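3.2 The bench, the jaws and the pencil case

The arms were put together in the back half of a shared workshop, on a table that the other members also use for mending zippers and eating lunch. We had hoped for a bench of our own. What we got was a shelf, two clamps and a promise from the pottery group that they would stay on their side of the room, which they have mostly kept. Khrystyna-Mariia Maksymiv cut the mounting plates and wrote the low-level control code, which we call Jugah. Tirta Ismail did the wiring. The remaining authors held things steady and offered advice, some of it asked for.

We wanted a task that could be set up from whatever was lying about. Much of the literature on home-built arms uses colored blocks, and blocks are good at being picked up, having very little else to do. Stationery is less obliging. It comes in odd shapes, it rolls, and it lives in cases with walls that are just high enough to catch a jaw on the way down. The task is therefore stated in one line: take an item from the table and put it in the open case, or take an item from the case and put it on the table. The operator picks the direction before each trial. The lid stays open throughout. We did write a version of the task in which the arm also closes the lid, and that version is discussed under future work, where it can do no harm. 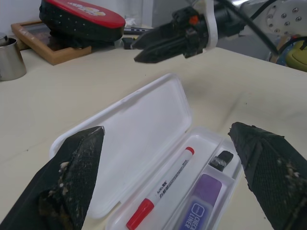 The jaws were the part of the build that changed most. The first pair had smooth faces and treated every round pen as a chance to practice squirting. We then tried a rubber sheet glued to the inner face, which gripped well and kept gripping after the jaw had opened, so that a released eraser would ride along to the next trial like a passenger who has missed his stop. The present pair has a textured, ribbed covering. It lets go when asked. It also picks up dust and crumbs, and we gave up brushing it between trials after Kurniawati Ginting pointed out that a kitchen robot would hardly get that courtesy.

Control runs in two stages. In the first, a person drives the arm by hand through a set of demonstrations, and Jugah stores joint angles and the view from the wrist. In the second, a small policy is trained on those records and runs alone, with a person sitting close to the stop button and trying to look relaxed. We recorded 100 demonstrations for the main task. We threw out the ones in which the operator had clearly stopped paying attention, on the theory that the policy could learn that by itself. Training ran for 3000 steps on a desktop machine that one of us otherwise uses for tax returns, and a run started in the evening was usually ready by breakfast.

Mounting the camera at the wrist has a known cost, and we paid it in full. The view changes with every move, the jaws take up a good share of it, and anything directly under them tends to vanish at the moment it becomes interesting. We kept it anyway. An overhead camera would have needed a post, the post would have needed a hole in the table, and the table belongs to everybody. Mairéad Nic Aodha raised the matter of the hole at a members' meeting in February and reported back that we would be using the wrist camera.

We made no effort to clear the table beyond what was needed for the arm to move safely. Cables and other people's belongings were left where they were unless they sat inside the planned path. This was partly a choice about method, as a policy trained on a spotless bench tends to sulk when it meets a cup. It was also the only arrangement the rest of the workshop would put up with. Small marks on the surface were left too, and in early runs the policy showed a weakness for them, drifting down with great care to close on nothing. We called these phantom picks and counted them as failures.

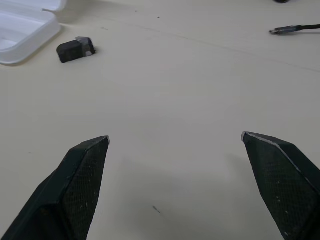
Figure 2. Wrist camera view with both jaws open and nothing held. The white container is at upper left with a small black block beside it; a cable with a metal connector lies at upper right.

Items placed near the case turned out to be harder than items in the open. When something sits beside the wall, the outer jaw has room and the inner jaw has a decision to make, and the policy often made it late. For the phantom picks we added 20 demonstrations in which the operator passes over a bare patch of table and does not close the jaws. Recording these is dull work, and Marthinus Khumalo, who did most of it, has asked that the dullness be noted. The retrained policy still dips toward a speck now and then, but it generally thinks better of it before the jaws close. Trials from before and after the retraining are kept separate in the results, and the 2 sets should not be pooled.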